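Section 4: Connecting a Lamp and Setting Schedules

This section covers the Burlow plug-in dimmer after the wall module and hand remote have been paired (Section 3). If the status light on the module blinks amber, pairing is not finished. Go back to Section 3 before continuing.

4.1 Load limits

The dimmer output is rated by lamp type. Do not exceed the following:

Incandescent: 400 W
Halogen, line voltage: 260 W
LED, marked dimmable: 40 W

The LED limit is lower than the wattage figures suggest because LED drivers draw a short, high current at switch-on. Add up the wattage printed on every bulb connected to the module, including bulbs on a power strip. Mixed loads are held to the lowest limit that applies to any bulb in the mix.

CAUTION: Do not connect fans, heaters, chargers, fluorescent lamps or anything with a motor. Damage caused by these loads is not covered.

CAUTION: Do not plug the module into another dimmer or into an outlet controlled by a wall dimmer.

4.2 Connecting the lamp

1. Turn the lamp off at its own switch and unplug it.
2. Check the bulb for the word "dimmable." Bulbs without this marking may flicker, buzz or fail early.
3. Let the bulb cool, then seat it fully in the socket. Hand-tight is enough.
4. Inspect the lamp cord along its full length. Remove ties and packing, and straighten any knots before use. A cord that stays bundled under load can overheat.
5. Plug the module into the wall outlet. The status light comes on green.
6. Plug the lamp into the module.
7. Turn the lamp on at its own switch and leave that switch on. All further control is from the module or the remote.

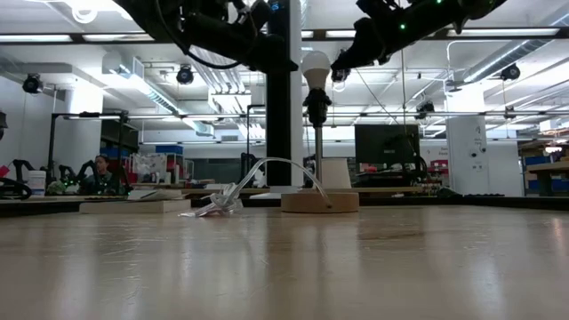 If the lamp does not light at step 7, press the large button on the module once. The module ships with its output off and keeps the last state after a power failure, so a new unit will always need this first press.

NOTE: Lamps with a built-in touch control cannot be used with the module. The touch circuit reads the dimmed supply as a fault and will switch off at random levels.

4.3 Setting the minimum level

Most LED bulbs stop working evenly below a certain level. The low trim setting stops the dimmer above that point.

1. Turn the lamp on and dim it as far as it will go.
2. Press and hold the large button until the status light turns blue.
3. Tap the up arrow on the remote until the bulb is steady. Wait a few seconds after each tap – some drivers take time to settle.
4. Press the large button once to save. The status light returns to green.

Repeat this procedure whenever the bulb is changed, even if the new one is the same model. If more than one lamp is connected, set the trim for the bulb that flickers first.

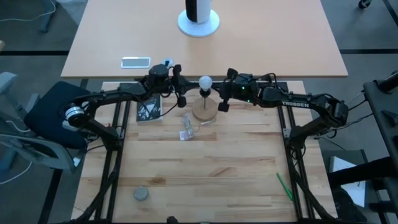 Justinas Kivi reports that his trim setting went back to the factory level each time the module was moved to a different outlet, and asks whether this is normal. It applies to modules on the earlier firmware only. On those units the trim is lost when the module is unplugged for longer than a minute. Update the firmware as described in Section 7, then set the trim again.

4.4 Setting the clock

The clock must be set before any schedule will run.

1. Press MENU on the remote. CLOCK appears first.
2. Use the arrows to set the hour. AM or PM shows at the right of the display.
3. Press OK and set the minutes.
4. Press OK and set the month and day. These are used for the sunset function only.
5. Press OK to finish.

The clock is not adjusted for daylight saving time. Change it by hand in spring and fall.

4.5 Creating a schedule

The module stores 8 schedules. Each has a start time, an end time and a level.

1. Press MENU twice. SCHED 1 appears.
2. Use the arrows to pick a schedule number and press OK.
3. Set the start time, for example 6:30 PM, and press OK.
4. Set the end time and press OK. An end time earlier than the start time is taken as the next day.
5. Set the level and press OK. The lamp shows the level as it is changed.
6. Choose FADE ON or FADE OFF. With the fade on, the lamp takes a full minute to reach the set level.
7. Press OK to save. A small dot next to the schedule number shows that it is active.

If two schedules overlap, the one with the lower number is used until it ends. Manual changes from the remote always take priority, and hold until the next start or end time.

To pause a schedule without erasing it, select the number and hold OK until the dot clears. To erase it, hold MENU and OK together – the display shows dashes.

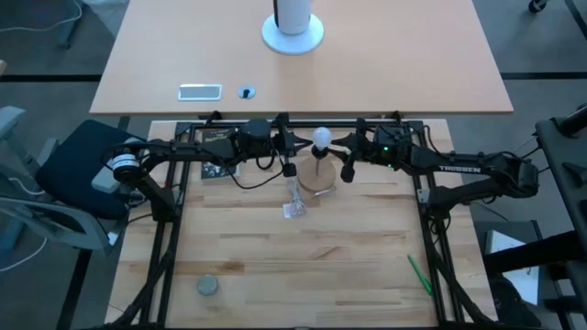
Figure 4-3. Table lamp with round base, shade not fitted.

4.6 Placement

Keep the module clear of curtains and bedding. The case gets warm in normal use, more so near the top of its load range. In a double outlet, use the lower position so that the vents are not covered by another plug.

The remote uses radio and does not need a direct line to the module. Thick masonry, metal shelving and large appliances shorten the range. If commands are missed, move the remote first, then try another outlet.

For cleaning, unplug the module and wipe it with a dry cloth. Do not use sprays. Replacement remotes and fuses are listed under Spare Parts in Section 9.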